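Teaching a robot by demonstration

Teaching by demonstration is the everyday name for getting a robot to do a job by showing it the job, instead of writing out every movement as a program. You'll also see it called learning from demonstration, imitation learning or (my favourite, from the old factory manuals) lead-through. I've been adding to this entry since January, mostly after tea, and I've tried to keep it in words my own family could follow!

Background

The idea is older than people expect. Paint-spraying arms were being taught by hand decades ago: a skilled sprayer took hold of the arm, went through the job once, and the machine played the same movements back. That works nicely as long as the part turns up in exactly the same spot every time. Move it a little to the left and the robot sprays thin air.

What changed later was the learning. A modern system doesn't replay one recording, it looks at lots of them alongside the camera pictures and works out what to do from what it sees. So the demonstrations matter more than ever, and there have to be a lot of them.

Ways of showing

By hand, also called kinaesthetic teaching. You hold the arm itself and push it through the task while the joints are slack. I find it lovely for anything where you need to feel the contact, and tiring for anything that goes on past lunch.

By remote control, or teleoperation. You stand to one side and drive the robot with a smaller copy of the arm, a pair of handheld controllers or (if you're very patient) a joystick. Your own hands stay out of the camera's view, which is a great help, but you lose most of the sense of touch.

With a handheld gripper. You carry a gripper with a camera on it and simply do the task yourself. It's quick, though the robot may not be able to bend the way your elbow did.

What the wrist camera sees

A camera near the fingers gives a close view of whatever is about to be picked up or put down. Ordinary clutter comes along with it, and so does the background, and I rather like a loud background for practice work.

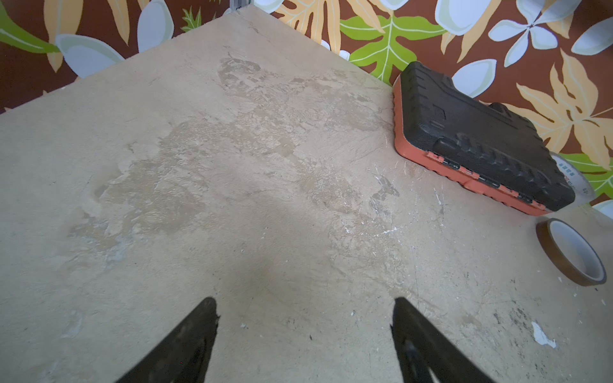
Two wrist views: the fingers open over a worn beige surface, then closed on a teal block. 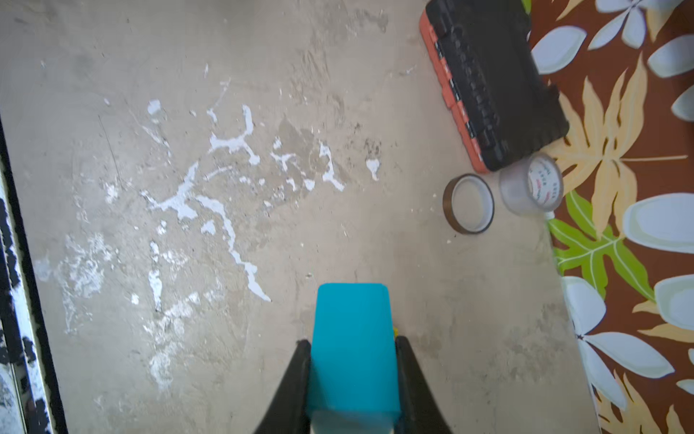 How many demonstrations

It depends on the job, and I know that's an annoying answer. For a plain pick-and-place at Gremcombe, Idalina Veloso and I recorded 172 runs and kept 129 of them. The rest had long pauses in the middle where one of us was dithering, and a learner will copy your dithering very faithfully. The Kirnness drawer task took 221 before I was happy with it, and I'd still like a few more with the drawer starting half open.

Good habits

Go at a steady pace. Change the starting position between runs, and the lighting if you can manage it. Include some recoveries too, where the grip goes slightly wrong and you put it right, or the robot will have no idea what to do when it misses.

Tudur Gwilliam and I still disagree about whether one person should do all the showing. He says yes, for tidiness. I prefer two or three people, and my notes from Lecomte lean my way (he has read them and is unmoved).

See also: teleoperation; behaviour cloning; force feedback; teach pendant.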